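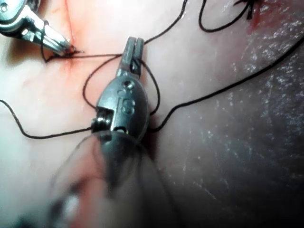

Zovivel Twin-Arm Stitching Bench (hire only)
Supplied by Salivton Equipment
Stock code: ZV-209
Hire: £594 per day, operator not included

Most people who ring us about the Zovivel want to know if it will take over the mending. Hotels ask about sheets, upholsterers ask about cushion covers, and one workroom asked if it could sew on buttons overnight. Our answer to all of them has been no, and we would sooner say so here than after you have paid a deposit.

It can put a curved needle through a soft surface and pull thread behind it. Knots too, given time. Look at the loop of black thread lying round the metal wrist and you'll see why we don't talk about speed. Thread wanders, and a person with two hands flicks it out of the way without thinking. With a machine, every loop is something that has to be dealt with.

The bench suits training rooms and workshops that want to find out what fine stitching by machine involves. It does not suit anyone with a pile of work to get through.

Three separate stitches along a short cut, two of them with a clear knot, is a fair idea of the scale of job. A household hem is a far bigger one, and cloth slides about in ways that a pad of skin-like material doesn't.
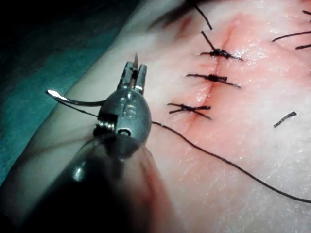
What you get

Bench with two arms and control desk, 209 kg
Two slim-jawed instruments
Pack of 200 practice needles, curved
Vrettos foot switch (older units have the Hikmont one, which is stiffer)
Delivery within 4 working days

Thread is not supplied. Choose a dark one if your practice pads are pale, as it makes loose ends much easier to find. There will be loose ends: on a well-used pad the cut tails stick out in all directions, and a fresh strand has to be steered past them.

Leonie Lenz on our hire desk sewed a trouser hem by hand while the bench was still being set up for its first try at the same job. We have kept the trousers — the other leg was never finished.

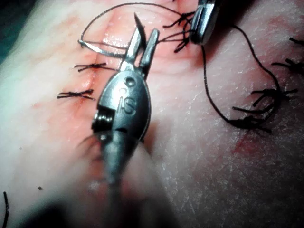
CARE AND RETURNS

Wipe the jaws and check the joints at the end of each day. Remove all needles before collection. Missing needles are charged singly.

Hire can be cancelled up to the day before delivery. We don't refund on the grounds that the bench was slower than your staff. It will be.

Page last checked 06/02/2022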